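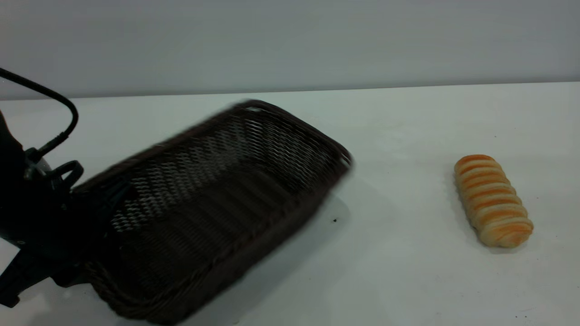
Figure 6. A dark brown woven basket, rectangular, with rounded corners.

4.2 Waiting for a court date

I went into this part of the study thinking the delays would be the dull bit. I had my spreadsheet ready, I'd read the court rules twice, and I figured I'd get a page out of it and move on to sentencing. Then I sat in the hallway of the Hoslow courthouse for most of April and changed my mind completely!

So, the numbers first. I pulled 1030 felony case files from the two counties, Hoslow and Drakos, and kept the ones where a trial date had been set at least once. In the Drakos files a date usually moved once or twice before anyone picked a jury. In Hoslow I found cases where it moved 6 times, and the reason written on the order was often just "by agreement" (I still don't know what to do with that as a category, and I've coded it three different ways in the appendix). Medical experts came up a lot. If a case turned on how somebody got hurt, both sides wanted their own doctor, and the doctors were booked months out.

The interviews told me things the files couldn't. Rochelle Costigan, a victim advocate in Hoslow, let me follow her through a string of morning hearings that started at 8:30. She keeps a paper list of families to call whenever a date changes, and she calls every one of them herself, including the ones who have stopped picking up. One father told me he had quit asking his boss for the day off until the night before. A defense lawyer in the same hallway told me her client had lost an apartment waiting in jail, and she was every bit as fed up as the father was.

I also looked at the reminder system the Drakos court bought from Harier, which texts witnesses when a hearing moves. I like the idea a lot. My trouble is that I only have 100 witness surveys back, and most came from people who showed up, so please read that table with some suspicion. The people who missed court are the ones I'd most like to hear from, and they're hard to find.

Section 4.3 takes up bail hearings, where the files are thinner and my notes are messier.

Comments (3)

drakos_clerk2: "By agreement" at our counter mostly means both lawyers called in before lunch. Code it however you like, it won't get clearer.

M. in Cistoria: Did you look at misdemeanors at all? My brother's hearing got moved four times over a fence.

paralegal_jo: Would love to see the appendix, the link in section 2 goes nowhere for me.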